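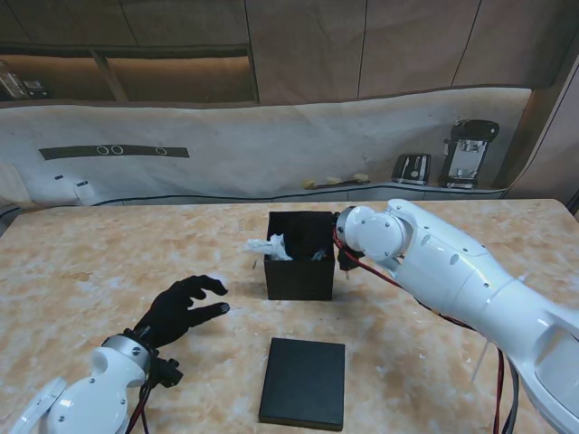 A gift box with a separate lid is a storage decision disguised as packaging. The retailer chooses it because it stacks flat before assembly and looks expensive on a counter. The buyer then inherits a rigid container in two parts, and each part has to be put somewhere while the other is in use. Take the matte black kind, roughly a cube, with black fabric filling most of the opening and something thin, white and crumpled spilling over the rim at one corner. The lid lies flat on the tabletop directly in front of it and takes up working surface of its own. A hinged carton of the same volume would need less table.

Home | Columns | Letters | Back Issues

16 February 2020
By Paraschiva Sandu
Filed under: Household, Opinion

My objection is to the lid first and the color second.

A lift-off lid works by friction. If the fit is tight, the trapped air resists closing and the walls have to be held while the lid is pulled. If the fit is loose, the box can't be carried by its top. Manufacturers aim between the two, and board swells and shrinks with the seasons, so a lid that fits in July may drag in winter. Birska, whose shirt boxes I have kept for years, cuts a shallow thumb notch in two opposite walls. It solves most of the problem and costs very little. Todau sells a similar box without the notch, and mine has split at one corner from being pried.

Black on black is a separate fault. Dark fabric in a dark box has no visible edge. You can't tell a folded scarf from a lining without putting a hand in, and small items such as cuff links or a spare button go missing in the folds. Seon-mi Bae, who repacks returns for a shop in Parkby, told me she puts a sheet of white tissue under every dark garment for this reason. Her supervisor regards the tissue as waste. I side with her. One sheet weighs next to nothing and can be used again.

Filler on top of the garment is harder to defend. It slides over the rim when the lid comes off, and it gets pinched when the lid goes back on, which holds one side up. Anything loose should go underneath or be left out.

I have 12 of these boxes on a closet shelf. Jamie Bloxham, who edits this page, thinks they should all be flattened for recycling, but most are glued at the corners and won't flatten without a knife. I keep two for sweaters, label them on the short side, and will cut up the rest when I need drawer dividers. The lids make better dividers than the walls do, as they are already shallow.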